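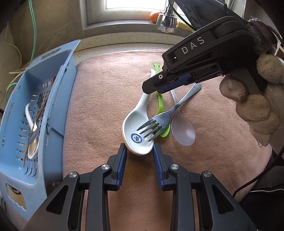 Cutlery sorting by hand-held gripper, Sostus student project.

The Wikmont school board has asked whether its robotics club should return to competitions. In my view it should not. Sixteen pupils now spend their sessions guiding grippers around spoons and forks, and they argue about grip and angle with real care.
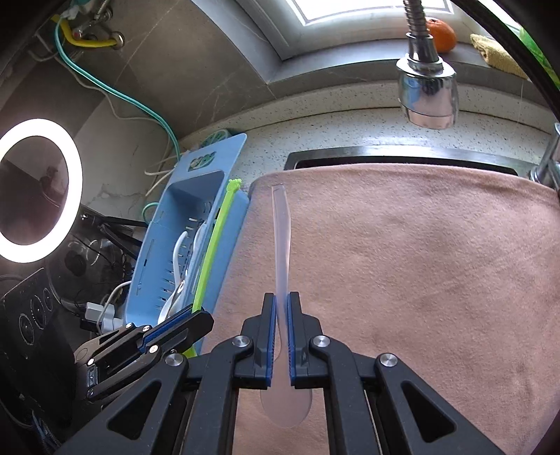

Such work wins no trophies. It does teach patience with ordinary objects, and the board should fund it for a further year.

Revathi Shenoy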